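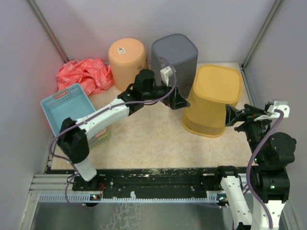 The letter from Wikmont said the trial unit would be with them for 2 months, free of charge, and that at the end of it they could keep the thing for a monthly fee or send it back in the crate it came in, no hard feelings. Debashish Ekanayake had read that last part aloud to his mother three times, because she was a woman who had been let down by many salesmen over the years and she wanted to hear exactly how the no hard feelings had been worded.

"And who pays the freight back?" she asked.

"They do, Amma."

"Read me that bit."

He read her that bit.

They ran a shop in Bristby, on the low side of the main street where the footpath floods, and it sold what his father had liked to call everything else. If you couldn't get it at the grocer's or the chemist's you came to Ekanayake's, and you generally came away with a bucket as well. Baskets, tubs, bins, pegs, dish racks, the plastic stools that everybody's uncle sits on at Christmas. A good deal of it arrived from the importer in big mixed cartons, all colours and sizes jumbled in together, and for as long as Debashish could remember, somebody in the family had sat out the back in the evenings and sorted it. When he was a boy it had been him and his father with the cricket on. Now it was mostly his mother, whose hands were bad in the cold weather, and who would not hear of paying a teenager to do it.

So he'd filled in the form. He hadn't told her about the form until the letter came.

The Wikmont Pair, as it was called in the brochure, was set up in the storeroom by a young fellow named McGrath who drove up from the city in a van and took his shoes off at the back door without being asked, and that did more for the company's reputation in that house than anything in the brochure could have. It was two arms on a rail with a table behind them and walls around the table, and McGrath spent most of a morning getting it level on a floor that had never been level in its life. He ate two helpings of lunch. He showed Debashish how to wake the arms up and how to put them to sleep, and where the big stop button was, and he made him press the big stop button half a dozen times until he did it without thinking.

"It's slow," McGrath said, over the second helping. "I'd sooner you heard it from me. People see the video on the website and they don't notice the little clock in the corner running fast. It'll get there. It's just not in a hurry."

"My husband was the same," said Mrs Ekanayake, and gave him more dhal.

It was slow. Debashish put a few things on the table that first night, the way the booklet suggested, nothing stacked and nothing heavy, and the two of them pulled up stools to watch. The left arm went out towards a tub and stopped. It seemed to be having a think. Then it opened its fingers, and went forward a bit more, and stopped again, and Mrs Ekanayake, who had been holding her tea without drinking it, said, "Go on, darling," in a voice he hadn't heard since his sister's children were learning to walk.

It got hold of the rim. It lifted the tub a hand's width off the table, carried it to the left with enormous care, and dropped it.

"Well, you nearly had it," she told it.

He kept a notebook, because Wikmont had asked the trial customers to write things down, and because he was his father's son and liked a notebook. The early pages aren't kind. Bins all right the right way up, he wrote, but it's hopeless with them upside down, won't look for the edge. Doesn't like bags. Doesn't like anything soft. Baskets with holes very good, it gets a finger in and hangs on like a toddler. Took a whole cup of tea to move one colander. Under that, in different ink and much neater handwriting, somebody had added: It was a difficult colander.

In the second week a woman called Cavetti rang from the support line to go through his notes, and she was so cheerful about the complaints that he began to feel bad for having made them. She said the upside-down business was a known one. She said there was an update coming and that in the meantime he could show it himself, by taking hold of the arm in teaching mode and walking it through the move, over and over, as you might guide somebody's hand when they're learning to write. It wouldn't be quick, she said. Some customers did a few dozen goes and got bored.

He did a few dozen goes and got bored. His mother did 225.

She did them in the evenings after the dishes, with her cardigan sleeves pushed up and the radio going, one hand on the arm's wrist, and she talked the whole time. He'd hear her from the kitchen. Down you come. Not the top, silly, there's nothing to hold on the top, feel for the side. There. There, now up. She had opinions about how a bin ought to be picked up, and she'd had them for forty-odd years with only her family to give them to. When he told her she could stop for the night she said she'd stop when it had the hang of it, and when he told her it didn't matter if it never got the hang of it, they could always send it back, she gave him a look that sent him off to check the till.

He did worry, a bit. He'd got the machine so she could rest her hands, and here she was using them more than ever. But she was sleeping better. She'd started asking what was coming in the next carton. And she'd moved his father's old stool out of the hallway, where it had stood with the phone books on it since the funeral, and put it down beside the table in the storeroom, and sat on it.

The update arrived in February, in the middle of a run of days so hot that the tar went soft outside the bakery. Debashish loaded it the way the booklet said and then they had to wait while the arms went through their stretches, first one and then the other. His mother had laid out the table herself. She'd made it hard on purpose, he could tell, with the bins wrong way up and one of the carrier bags she saved by the drawerful, and she stood there with her arms folded like an examiner.

"You could give it an easy one to start," he said.

"It doesn't want an easy one."

The right arm came in towards the big bin, low down, beside the rim, nowhere near the top. It waited there. The fan went round. Then it closed its fingers on the edge, and tipped, and the left arm came across to steady the other side, and between them they turned the whole thing over and set it down on its base with a small hollow knock.

Mrs Ekanayake didn't say anything at all. She went to the table and he thought she was going to pat it, and put his hand near the stop button in case, but she only leaned over to see that the bin was sitting straight. It was a little crooked. She left it.

"That's how your father did it," she said. "With the tip. I showed it how he did it."

He hadn't noticed. He'd sat beside the man for all those evenings, half listening to the cricket, and he hadn't ever noticed there was a tip.

They stayed out there until late. It still dropped things, and it still couldn't do a thing with the bag, which it plucked at and let go of and plucked at again until his mother told it to leave off, it was only a bag. He wrote it all up in the notebook. The counter in the Wikmont app, which kept track of every item moved since the day McGrath had plugged it in, said 963, and he wrote that down as well, and then, seeing there was room left on the line, he wrote down about the tip. He wasn't sure it was the sort of thing they were after.

Cavetti rang a few days before the trial ran out, to ask what they'd decided. There was a pause of the kind people leave when they're ready to talk about discounts. Debashish said he'd have to put her on to his mother, and he held out the phone – she was in the storeroom, naturally, cutting the tape on a new carton – and she wiped her hands down her front and took it from him.

"Now, this monthly fee," she said. "Read me that bit."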